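Ticket: Wellow hand-held grippers, right unit drops width readings
Opened by: Gemma Greco
Status: open

Vendor says firmware 78 fixes it. I'm not convinced. Ran the drawer task on both units, 70 passes each, and the right one still lost the jaw width on some passes. Left was clean. Swapped cables, no change.

Annunziata thinks it's marker tracking when the hand goes low over the drawer. Maybe. Then why is the Farina pair fine at the same desk? Leaving this open until Wellow sends logs. 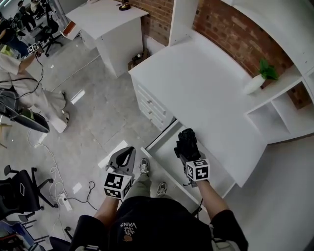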